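How to get crumbs and dust out of a tablet's charging port

A charging port that has picked up lint usually shows it the same way. The cable goes in but sits loose, or the tablet charges only when the plug is held at an angle. Most of the time the port is fine and needs a cleaning. Set aside 20 minutes and work under a good lamp.

What you need
A wooden toothpick or a plastic dental pick
A small, dry, soft brush
A hand air blower, the rubber bulb kind
A flashlight
A second cable that you know works

Do not use a pin, a paper clip or a sewing needle. The contacts inside are thin and a metal point can bend or short them.

Step 1. Try the other cable first. If the tablet charges normally with it, throw out the old cable and stop here.

Step 2. Unplug everything and turn the tablet off completely. Sleep mode is not enough. Take off the case too, as many cases hide a line of dirt along the bottom edge.
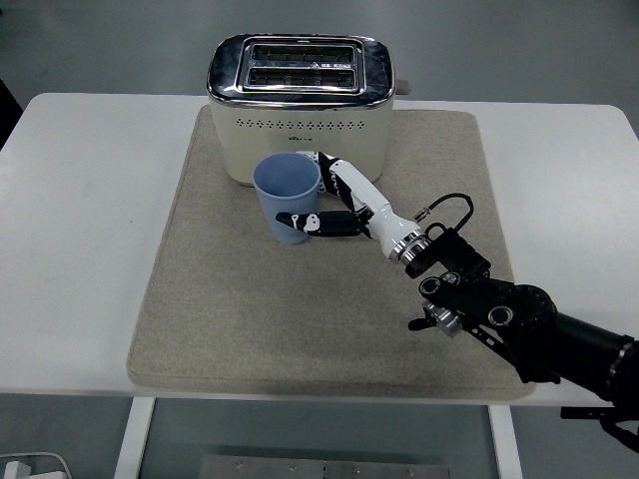 Step 3. Lay the tablet face down on something soft and shine the flashlight into the port. Lint packs down at the back and looks like a gray felt plug. On a USB-C port, note the thin tongue in the middle. You will be working around it, never against it.

Step 4. Hold the tablet with the port facing the floor and give it 8 short puffs with the blower. Canned air is stronger than you need and can spit liquid if the can is tilted.

Step 5. If lint is still there, shave the toothpick flat with a knife so it fits beside the tongue. Slide it in along the wall, go to the back, and drag outward. Use almost no force. Wipe the tip after each pass.
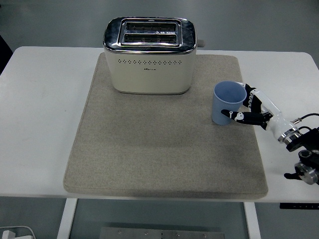 Step 6. Brush the opening, puff again, and check with the flashlight. The back wall should be visible.

Step 7. Turn the tablet on and plug in the cable. It should go in fully and stay put when you let go.

If it still sits loose after two rounds, the port is probably worn. My own Dolix tablet got to that point in November and the replacement part cost $42.

Ulla Harju wrote in to ask about rubbing alcohol. A little on the brush is all right for sticky dirt, but leave the tablet off for 12 hours afterward.

Updated Mar 8, 2021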